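# Stuser 4-step platform ladder: a review after a season in the workshop

Bought for a rented unit on the Plinetdale estate, where most of what I need is above head height.
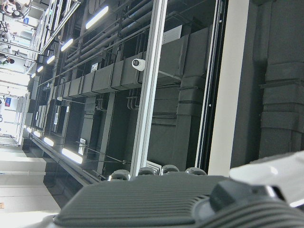

*The ceiling at the unit, painted dark grey and black.*

I had been getting by with an old set of wooden steps that belonged in a kitchen. They were fine for changing a bulb at home, but the unit has a high ceiling and the top shelves are well out of reach. After a near miss with a box of tile samples I decided to buy something made for the job.

The Stuser is a folding platform ladder with 4 treads, the last of which is a proper platform with a guard rail at the front. I looked at the Drarolus equivalent as well, which is cheaper and a bit lighter. I tried one in the shop and didn't like how narrow the platform was. My boots hung over the edge at the front, and I would rather pay more and stand flat.

**Delivery and setting up**

It came from Cárdenas, well packed in card with foam round the feet. There is very little to put together. The guard rail slots into the side frames and is held with 4 bolts, and a hex key is in the bag with the instructions. One of the bolts was stiff and needed a drop of oil before it would go in straight. The instructions are drawings only, and the one for the rail is printed too small to be much use, but it can only go on one way.

**In use**

The first thing I noticed was how little it moves. The feet are wide rubber pads and they grip a dusty concrete floor well enough. The old steps used to creep backwards when I leaned into a job. There is a slight flex in the frame when you step from the third tread up to the platform, and then it settles.

The treads are deep and have a raised pattern on them. I can stand on the platform for half an hour without my feet aching, which I could never do on a round rung. The guard rail comes to just above my knee. It is something to lean your shins against and no more than that, so don't expect it to hold you if you overreach.

There is a tray that clips over the top of the rail. It will take a drill, a tape and a box of screws. The clip is the weakest part of the whole ladder. It is thin plastic and pops off if you knock it from underneath. I have taken to leaving the tray off and wearing a tool pouch.

**Folding and storing**

It folds in one movement once you lift the platform by the handle on its underside. Folded, it is 23 cm deep, which is more than I hoped. It doesn't fit behind the door with the brooms and has to live against the end wall. The catch that keeps it closed works well, and I can carry it on one shoulder without it swinging open.

Weight is the other thing to think about. It is steel, and you know about it after moving it up and down the unit all afternoon. If you work on your own and move about a lot, the Drarolus may suit you better, narrow platform or not.

**Wear so far**

The paint has chipped on the back legs where they meet the floor, and there is a little rust on one hinge from a leak we had in August. I wiped it down and put some grease on it and it hasn't spread. The rubber feet look the same as when they arrived – Stuser sells spares, though they were out of stock when I checked. The guarantee is 3 years on the frame and doesn't cover the tray.

**Would I buy it again?**

Yes, for a place where it mostly stays put. The platform is what you are paying for and it is a good one. For a house I would look for something slimmer. I have asked Cárdenas whether the tray clip can be had in metal and am still waiting for a reply.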